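4.2 Rangement de la dînette

Le présent chapitre s'applique à l'espace cuisine de la salle Tirow.

1. Rassembler tous les éléments sur la table blanche avant tout tri.
2. Regrouper les aliments factices : fraise, tranche d'orange, framboise.
3. Vider la passoire et le petit bol bleu. 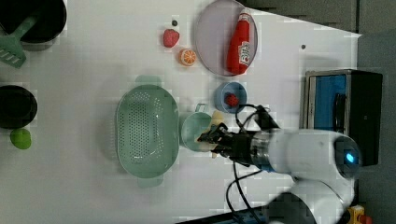

4. Placer les casseroles noires au fond du bac, puis la passoire vert menthe.
5. Poser la tasse et l'assiette en dernier.

Remarque : la spatule se range à plat, le long du bac.

Attention : ne pas charger le bac au-delà de 7 kg. Toute pièce fêlée est à remettre à Ornella Fontana.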